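Search posts
Home Explore Alerts Profile

Bornordale says its new internet plan reaches "up to 1000" megabits. I've lived in Wenside long enough to read the words "up to" first.

Ran the test at 7 in the morning and got 22. Support told me to try a cable. The old plan didn't need a pep talk.

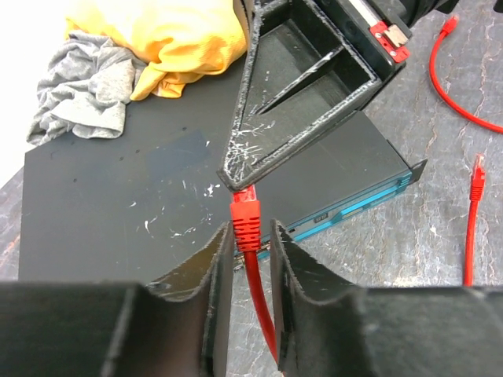
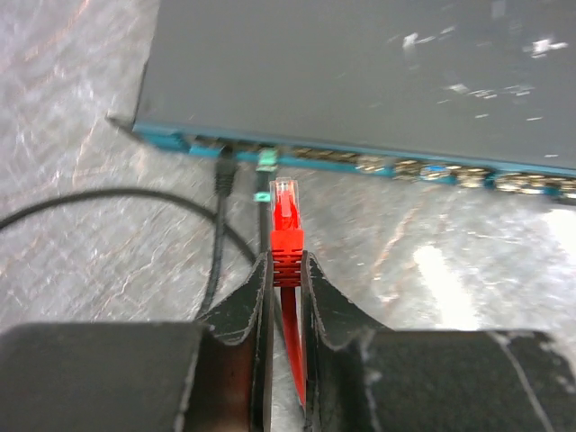

Gebremedhin Araya replied that his building on the Plemeck side gets close to full speed most nights, and that I should ask which cabinet my street hangs off before blaming the whole company.

Fair question. I asked. They gave me ticket 1751 and a link to the sales page.

So maybe it's great on the Plemeck side. My bill is the same as his – I'd like to know what the extra money buys over here.

Wubshet is the other choice in town and they say "up to" as well, just in smaller print.

They also want a two-year contract before they'll check the line. Would you buy shoes that way?

Staying put until July, when the intro price ends. If anyone in Wenside has seen the big number on a weeknight, post the test.

Last updated: 9:40 pm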